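Search the Stirkton local wiki Go

Running track

A running track is a marked surface for foot races, usually an oval with grass in the middle. I'm writing this entry mostly from what I know of the one at Stirkton, where I've been plodding round in the outside lanes for years (slowly, but I do love it!), so other tracks may differ a bit.

Surface

Old tracks were cinder, which got in your shoes and stayed there. Most newer ones have a rubbery surface laid over a hard base, and a reddish colour is the usual choice, though you do see blue and green ones too. Ours was put down in 2000 by a firm called Suvico, and before that it was cinders and puddles.

Lanes

The lanes are split by painted white lines, and runners keep between a pair of them. Paint wears, of course, and clubs argue for ever over when to redo it. Kirsty MacKinnon, who coached me when I started, made us run with our eyes well up the lane, and I still hear her shouting if I look at my feet. 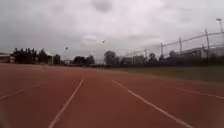
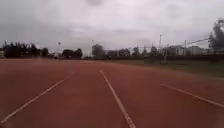 Lane lines on a red track with trees at the far end and grass to the right, both looking along the straight.

Use

Sprinters get the straights and a lane each. Longer races cut in to the inside, so that lane takes the worst battering, and joggers like me are asked to stay wide. On club nights we've had 45 people out at once, with Iulian Ciobanu trying to run a relay practice through the lot of us!

Care

Sweep off leaves and grit, keep moss down in the shady bits, and no long spikes please. A gentle wash in September does wonders before the leaves come down.

See also: Cinder track; Relay; Stirkton playing field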